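Desk too crowded, where do the books go?

Menaka Nanayakkara
Small brown desk, laptop, mouse, lamp, couple magazines and a book I read while typing. Keeps sliding shut. Need it sorted by Thursday.

Kristof Schouten
buy a bigger desk

Sarmīte Mets
Get a stand that holds the book at a tilt. Magazines in one pile behind it, mouse close to the laptop. Mine cost 26 bucks, worth it. Keep teh lamp at the side. Reading stuff grouped with the computer things:
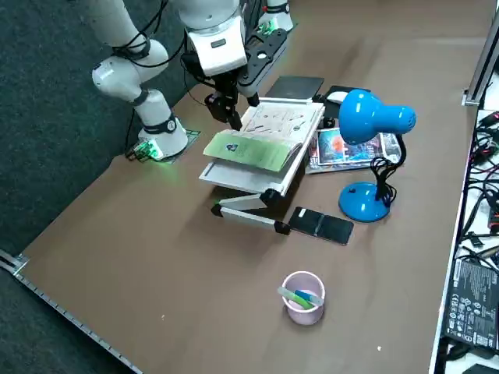
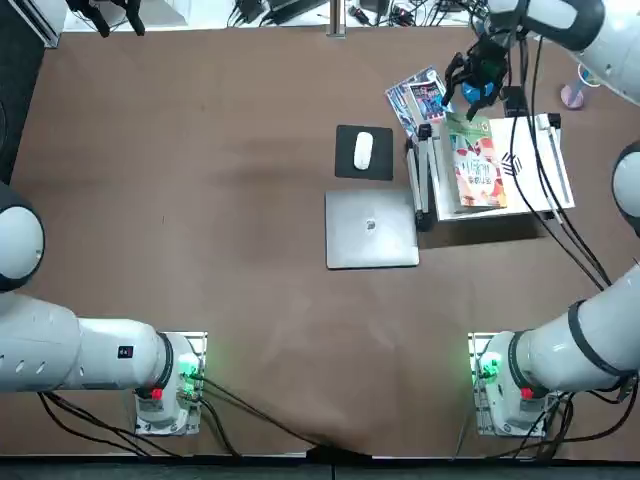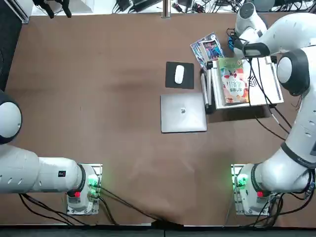
Does a thick paperback stay open on one of those?

Mostly, if you clip both sides. Over 600 pages it gets floppy near the begining.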